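Unit 6: Reading a Recruitment Notice
Course handout, Public Sector Hiring Procedures

6.1 Parts of the notice

A recruitment notice carries a notice number, the post code, the number of vacancies, the eligibility rules and the application window. The notice number must be quoted in all later correspondence. In the Skedmont clerical notice used in class, the number is 746 and the vacancies total 127, split across two post codes. Applicants who enter the wrong post code are screened out at the first stage and the fee is not returned.

6.2 Hall tickets

The hall ticket is issued only after the application has been matched to a fee record. It shows the roll number, the test center, the reporting time and the gate closing time. Reporting time and gate closing time are separate entries. For the Skedmont paper they were 8:15 a.m. and 9:00 a.m. A ticket without a legible photo and signature is treated as incomplete. 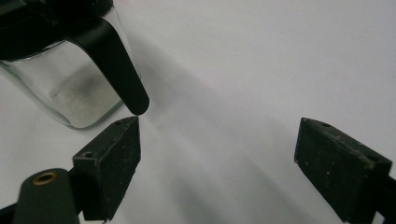
Several students in the last intake asked whether a ticket saved on a phone would be accepted, and one wrote that the Sindero center had turned her away at the gate with exactly that, although the notice only said "carry the ticket." The rule applied was in the instructions on page two of the ticket. Both documents are binding, and where they differ the later one governs.

6.3 Shortlists and cutoffs

The Nestonier technician drive listed 2981 candidates for the written paper and called 236 to the skills test. The cutoff is fixed after marking and is published by category. Tied scores are settled by date of birth, older candidate first, unless the notice states another order.

Reading for next session: Uchida workbook, chapter 4, sections on document checks and objections to the answer key. Bring the July notice.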